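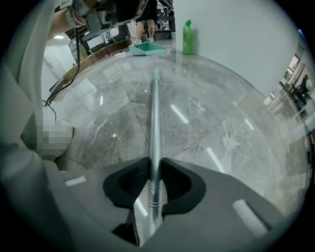
3/31/25

Up before six. Finished the Nulport write-up to the point where only the photographs and the appendix are missing, then drove out for the second round of slip readings in the lobby. Road clear as far as the Sirnham turn, slow after it. One lane closed at the bridge, same as all last week.

Took the pendulum out of its case in the loading bay and left it open to settle at room temperature before setting up. The bay read 54 degrees, the lobby a good deal warmer, and I don't like readings from rubber that is still cold. The correction table covers it, but the table assumes the whole slider is at one temperature, and a slider straight out of a cold van isn't. Drank a coffee in the meantime and checked the sketch plan against the doors. The plan is wrong at the north entrance. It shows a single mat well where there are two with a strip of stone between them. Marked the change in red and will redraw tonight or tomorrow.

Survey is 13 locations. Same ones as in the first round, with the tape marks still in place except for location nine, where the cleaning crew had lifted it. Found nine again by measuring off the column and the elevator threshold. The two measurements agreed to within a finger's width, so I am treating it as the same place. Noted in the log.

Dry readings first, all high, nothing to say about them. Dry readings on polished stone are nearly always high and they are the reason owners believe the floor is fine. The accidents are in the wet column. I do the dry set anyway for completeness, and to have something to compare against if a residue turns up.

Wet readings next. Clean water from the spray bottle, full coverage of the contact strip, eight swings per direction, first three thrown out. Three directions per location: along the traffic, across it, and on the diagonal. The direction spread was small everywhere except at the reception desk, where across-traffic came out clearly lower than the other two. I repeated it after rewetting and got the same thing. There is a faint ridge you can feel with a thumbnail at the joint on that side. The slider may be riding up on it. Moved the instrument a hand's length toward the desk, off the joint, and the spread closed up. I will report the second position and footnote the first.

The ranking hasn't changed since the first round. Worst is the strip inside the north doors, between the mats. Next worst is the turn at the elevators. Best is the back corridor past the mail room, where the polish has been walked down over the years and never brought back. It looks dull and it tests well. The manager asked on my way out whether the corridor could be "brought up to match the rest." Told him it could, and what that would do to the number. He wrote something down.

Cleaning. This is where I expect to find the explanation for the elevators, and today I got to see the bottle at last. It is a neutral maintainer with a polymer in it, dosed by hand into the tank of the auto scrubber. The label gives one dilution for daily use and a stronger one for the first application after a strip. The crew has been using the stronger one every night. No rinse pass. A film like that builds up where the machine slows down, and the machine slows down where it turns, and it turns at the elevators. I wiped a patch with warm water and a white pad, dried it, and the pad came up gray and slightly tacky. Retested the patch wet and it had come up by several points. Didn't put it in the main table. It goes in the appendix as a spot check, one location, one pad, one operator.

Recommendation as drafted:

Stop the maintainer for the month of April. Plain neutral cleaner at label dilution, measured with a cup and not by eye. Rinse pass with clean water every night for the first week, then every third night. Change the pads when they load up. Empty and rinse the recovery tank at the end of each shift. Retest at the end of the month in the same locations before anyone spends money on a treatment.

I went back and forth on whether to include the etching option. There is an acid product that will raise the wet value on polished marble, and it works by dulling it. On granite the loss of gloss can be slight. On marble it isn't slight, and it isn't even, since veins and ground take the acid differently. Every few years someone sells a treatment for this that "leaves the shine," and every few years I test one. The Grirkport ferry hall had it. Good values on the day of handover, and when I went back after the winter they had dropped below where they started, with white bloom along the seams. I will mention etching in one sentence, with the Grirkport result, and leave it there.

Honing is the better choice if cleaning alone falls short. It can be confined to the strip inside the north doors and the approach to the elevators. The cost is mostly setup, edge work, and slurry control. The drawback is a visible change in finish at the boundary, which the owner will hate unless it lands on a joint. The joints happen to fall well at the north doors. At the elevators they don't, and the honed area would have to be larger than it needs to be in order to finish on a straight line. Asked Szczepańska for a price on both versions. They did the regrind at Sirnham and left clean edges. They also started that job with a 60 grit where I would have gone in finer, and then spent two extra nights taking the scratches out. I put the starting grit in the request this time, in writing, with a test panel required before they touch the main floor.

Mats. Longer mats are the cheapest fix on the list and the one least likely to be done. The present mats at the north doors allow three or four steps before bare stone, and on a rainy morning a shoe sole is still wet after that. The rule I go by is to carry the mat until the water trail stops, and the only way to know where it stops is to stand there in the rain and look. I did that in the first round. The trail ran past the desk. A mat to the desk would cover the stone the owner is proudest of, so I expect a debate. Drew it on the plan in a dashed line with no comment.

Checked the instrument before and after on the float glass and the pink film. Both in tolerance. The after value on the film was at the low end and the film is getting old. Ordered a new pack. The slider has a working edge wider than I like on one side, and I will retire it after the next job. Foot leveling screws stiff again, front left worst. Cleaned the thread with a toothbrush and put a drop of light oil on it. It should have been done in the winter.

Gloss readings: skipped the corridor, did the rest. The meter drifted between the first and second calibration and I threw the set out. Battery, I think. Will redo them on the April visit. Gloss has no place in a slip report in any case, but the owner asked, and it helps to have a before value when someone complains afterward that the floor went dull.

Lunch in the van. Cheese sandwich, the last of the pears. Wrote up location notes while they were fresh.

Afternoon at the desk. Called the Nulport office about the incident log and got it by email an hour later. It covers the last two years and most of it is useless for my purpose. "Slipped in lobby" with no shoe type, no weather, no time of day. Sorted what I could by date and laid the rain records next to it. The match is what anyone would guess. Two of the entries fall on dry days, both early in the morning and both at the elevators, which fits with the film and a floor that hadn't fully dried after the night shift. I wouldn't put it more strongly than that. Two entries are two entries.

Invoice for Sirnham still unpaid. Sent the reminder. Mileage for today entered, parking receipt stapled in. The client allows expenses of up to 165 dollars a visit without prior approval and this one comes in well below.

To do: redraw the north entrance. Photograph the label on the maintainer properly, as the one I took has glare over the dilution table. Add the footnote for the desk location. Find out who sets the auto scrubber's water flow, since the knob was at its lowest mark and the crew said it had always been like that. If the flow is that low, the rinse pass will do very little and the April retest will be a test of the knob.

Rain started after supper. Gutter over the back step is dripping again at the joint I sealed in the fall. Put a bucket under it. Sealant is in the van, will need a dry day.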